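The Second Gripper

Monday again. I got to the lab before the lights did, stood in the dark with my coffee and listened to the compressor tick.

Two grippers on the bench in their foam. The Rilley, which we had used all spring and which I loved in the way you love a bad car. And the Plustis, new, 4 ounces lighter, with a purchase order attached that my boss had signed without reading. One of them was going back by the end of the day. Eshun wanted an answer. Eshun was paying for the table and the arm and, if you looked at it a certain way, my rent.

The task was cloth. Pick up a shirt by the edge, lift, lay it over, let go. A child can do it. My grandmother could do it while yelling at the radio.

Rilley first. Bolt it on, run the calibration, run it again, wrist camera streaming to the left monitor. Then the arm went down over the shirt and I held my breath like always. Pinch. Lift. The collar came up, hung there, slid out. Pinch. Lift. Nothing at all, just fingers closing on air an inch over the fabric, very sure of themselves.

I wrote "missed" in the log. Wrote it again. My handwriting got worse.

We had 600 grasps on the Rilley from January on and I could have told you how each one felt. That is not a column in the spreadsheet. I asked once if it could be.

Lunch was crackers over the sink. My boss came by, looked at the arm, looked at me.

"So which?"

"Haven't run the new one."

"Gut feeling?"

"Don't have one."

Lie. I had one. I wanted the old one to win and I wanted it bad, and I knew how that would look if anyone went back through the tapes. All those second chances. Re-centering the shirt a little before each try. Smoothing the corner up with my thumb so there'd be something to grab.

So in the afternoon I made a rule. No touching the cloth. Throw it down, step back, hands in pockets.

Plustis on. The screws were a different size, naturaly, and I had to go through three drawers for the right key. The controller didn't know the new hand and kept asking for the old one by name. REPLACE RILLEY AND RESTART. Fine. I typed in the new limits, lowered the force, lowered it again. Hit the button.

It went down slow. Slower than I liked. Touched the table, stopped, seemed to think, came in from the side. Got the hem. Got only the hem, one layer, not the whole wad, and lifted it and carried it across and set it down as if somebody was sleeping underneath.

I didn't write anything for a while.

Then I did it again. Then again. It missed plenty. It dropped a sleeve, it dragged the whole shirt to the table edge once and I had to slap the stop. But when it missed it missed different, it slowed down first, and next time around it came in from some other angle. The Rilley never did that. The Rilley went to the same place every time and was dissapointed.

It was the controller, probably. The fingers were only fingers. Somebody at Mulgate had written a new approach routine and shipped it with the thing, and if I'd asked back in January they might have let me load it on the old hand. 700 dollars and a free download. I wrote that down too, underlined, then crossed out the underline.

Six o'clock. Boss gone. Building quiet except the fans. I should have boxed up the Rilley, the label was printed and everything. Instead I took the Plustis off, skinned a knuckle, put the old hand back on. Loaded the new routine. Had to lie to the software about what was bolted to the wrist. It belived me.

Threw the shirt down. Hands in pockets.

The arm went out over the table and stopped. Came in from the side. I could hear the old worn gear in it, that little cough before the fingers close, and I leaned in and watched the left monitor with my mouth open like a kid at an aquarium.

Pinch.

One layer. Up it went, shaking a bit. Across. It let go too early and the edge flopped over crooked, and I laughed out loud, alone, with my knuckle bleeding on my sleeve.

The label was still on the bench. Return by five, it said, and it was way past five. I moved it under my coffee cup, ring side down, and threw the shirt again.

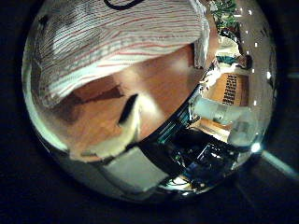 Two more tries, I told myself, then home. The fans kept going. I reached over and pushed the button.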